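A morning at the Pritgate packing site

I went to the Pritgate site in January, on the visitor morning they run for suppliers and for people thinking about doing the same kind of thing in their own buildings. I work in scheduling for a much smaller packer, so I was mostly there to see what happens to the shifts when part of a line goes over to robots. The machinery I could have read up on at home.

You sign in at the side gate, the one by the truck scale. The main entrance is for staff only now. They had us in the canteen by 8:15, and after coffee and a safety talk we were split into two groups. Mine did the warehouse first.

Pritgate packs kitchen goods for other people's brands. Mixed boxes are the bulk of it: a few spices, a towel, sometimes a utensil, put together for gift sellers and meal kit companies. The catalog stands at 3058 items. Most of them are small, and a lot of them change every season. That makes it a bad fit for the older kind of automation, where a machine does one motion all day on one shape of carton. They tried that on the sealing end years ago and it worked, and they tried it on the packing end and took it out again.

The warehouse was what I expected. Shelves on rails, carts that follow a line on the floor, people at the ends of the aisles. The carts are made by Prekska and they are slow. The staff walk around them without looking up. One picker told us the job used to be walking and is now mostly standing, and that she had asked for a better mat before she asked for anything else. She got the mat. She also said she misses the walking, and that her step count dropped by more than half the first week.

The thing I wrote down from that part was how breaks are handled. When the carts came in, the system released work in a steady stream, and people found that stopping for ten minutes meant coming back to a queue. For a while they skipped breaks or took them short. It took a complaint and a change in the software to fix. Now the stream to a station closes when the person badges out and the orders go to the others. It sounds like a small thing, but it was in place only after two months of people being annoyed, and I would want it there on the first day.

From there we crossed the yard to the packing hall. There are 20 stations, all staffed, each with a bench, a screen and a bin rack. The target is 1000 boxes a shift for the hall, and the board by the door shows where they are against it. Our guide said the board used to show each station by name and that this was dropped. I asked a packer about it later and she said good riddance.

No robot works in the packing hall yet. What has changed there is the preparation. Items now arrive at the bench in the order they go into the box, with the towel last so it fills the gap. The packers didn't like being told the order at first, and several still do it their own way, which the supervisors allow as long as the weight check passes. The wrist complaints are down, according to the guide. I didn't see numbers for that.

The last stop was the development lab, and this is where most of the group wanted to be. It is run jointly with Solanki, who supply the control software for the arms. The project is called Pledier, and the aim is to have robots do the handling that people like least, meaning the repeated reach and lift, and the folding.

Folding is the hard part. The engineer who talked to us said a tin is a tin, and if you know where it is you can pick it up. A towel is a different shape every time you put it down. A loose weave gives when you pinch it, a thick one springs back, and a fold that looks square from one side can be off on the other. They practice with the towels and the jars together, as they would be on a real bench, so that the arms have to deal with things standing close by. 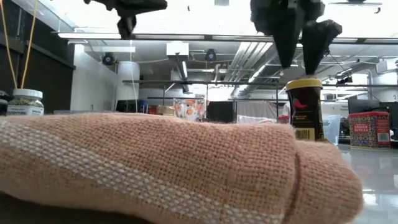

What surprised me more was who does the teaching. I had assumed engineers. Four of the people in the lab came over from the packing hall, and they spend part of the week running the arms by hand through the task and the rest of it going over the attempts and marking them as good or not. They were chosen from people who applied, and they keep their packing grade plus an allowance. One of them had been on the benches for over ten years. She said the first weeks were frustrating, as her hands knew how to do a thing and she had to work out how to say it. She also said the engineers had the fold wrong. They were making it neat on the table, and a packer folds for how it will sit in the box.

I asked the question everybody had come with, about jobs. The answer was that nobody on the permanent staff would be let go during the trial, which runs for another year. After that they would not say. The packers I spoke to had noticed that the promise has an end date. Two of them were training for maintenance work on the carts. Another said he would wait and see, he had heard about robots coming since he started there. Fewer seasonal workers were taken on this winter, and I think that is where it will show first — those people aren't in the building to be asked.

We finished back in the canteen at noon. There was a form to fill in and a sandwich.

For our own place, I came away with a short list. Closing the work stream during breaks is the first item, and we could do that without buying anything. Sending goods to the bench in box order is worth a trial at one station, with the packers setting the order. Arms are a long way off for us. We don't have the volume or anyone to look after them, and from what I saw the lab at Pritgate needs a lot of looking after. If we ever do get that far I would want packers in on it from the start, with the pay question settled before anyone moves.

They are planning another visitor morning later in the year. Wear warm shoes, the yard crossing is long and the warehouse doors stay open.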